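3.2 Acabamento e preço nas pequenas marcenarias

Nas conversas com os artesãos da Tlapale, que nos receberam sempre com café e muita paciência, ficou claro que o preço de um móvel autoral raramente nasce de uma planilha — nasce da memória de peças anteriores e, não poucas vezes, do afeto pela madeira escolhida. 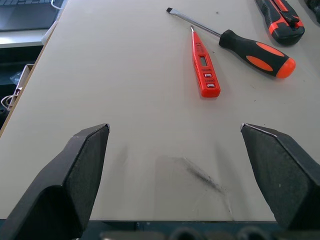

Figura 4. Superfície lisa de tom claro, entre dois dedos de garra.

Das 23 mesas acompanhadas, 17 foram vendidas a clientes que já conheciam a oficina, e a essa fidelidade, tão bonita de observar, voltaremos com calma na próxima seção.

Contato: Grupo Sondico | © Sondico | Voltar ao topo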